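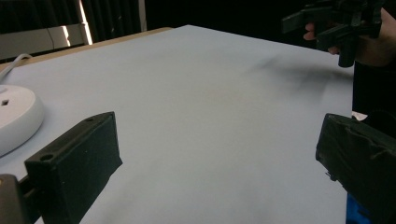

Monday, Povton table

Two-handed set, second session. Tien-fu ran the start-up check and I kept the log. We got 432 episodes through before lunch and threw out 6, all for lost tracking in the first couple of seconds. Those are tagged in the Kermani folder, not deleted.

Clock offset between left and right grippers was 8 ms at the start. Checked again at the end and it was the same, so no correction in the export.
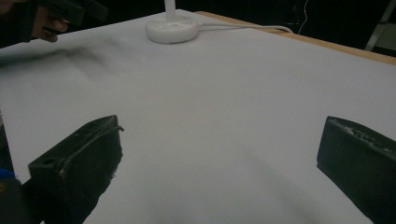 Start poses need more spread. Too many of the episodes begin with both grippers wide open and low over the table, and the model will learn that as the only way in. The lamp-style base with the white pole is another thing to vary. Its cable runs off across the white surface, and I want episodes with the cable on either side. Also the finger pads: the right one has white crumbly marks along its top edge. Swap before the next set and note the episode number.

To do: re-export with the new Colar labels, 2 test runs first.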